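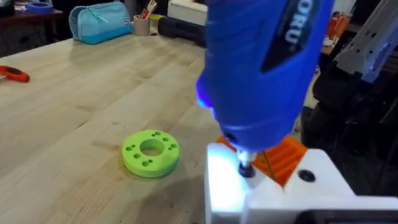 4.3 Setting up the wrist camera stream and the tool mask

Do this after 4.2 (arm calibration). If you skipped 4.2 go back, the mask tool reads its output and will fail with a blank error.

1. Open Mudgway and load the cell profile. Default is bonent_bench. Make a copy first, don't edit the default.

2. Start the wrist stream. Status light in the side panel goes green when frames arrive. If it stays amber, restart the Lava service and wait 60 seconds before trying again.

3. Fix the exposure. Auto exposure OFF. Anything bright near the gripper, a lit white part or an LED on the tool, will pull the whole image down and the table loses its detail. Start at 300 and go up in small steps till you can see wood grain.

4. Draw the tool mask. Mask covers everything that travels with the wrist: gripper, bit, tool body, any printed bracket. Leave a margin of 6 pixels.

Note: mask the body of a rotary tool as well as the bit. Large smooth plastic gets picked up as an obstacle and the planner then refuses every move. Seen this a lot.

5. Save, then hit Check mask. Jog the wrist through its full turn, about 355 degrees, and watch the overlay. Red specks at the edge mean the margin is too thin – redraw, dont just raise the filter.

CAUTION: spindle unplugged for step 5. The jog does not know about the bit.

6. Teach the loose objects. Click each thing on the table once and give it a class:
keep-clear – pencil cases, cups, hand tools, boxes
workpiece – the part you want to pick or cut, e.g. a green printed ring
ignore – marks on the table top, shadows

Parts with a big centre hole: click on the material, not in the hole. Click in the hole and Mudgway segments the table, and you get a workpeice the size of the bench.

7. Run Plan preview. Nothing moves yet. Paths should bend round the keep-clear items. If one goes straight through, that item has lost its class, repeat step 6 for that one only.

8. Export the profile. Old profiles from before the December release need converting first, see 7.1.

Known problem: on the Breda cell the stream drops when Plan preview is left open. Close the preview before exporting. Ashton Grimshaw has the log if you need to compare.

Next: 4.4 Force limits for contact moves – do not run a cut before this is done.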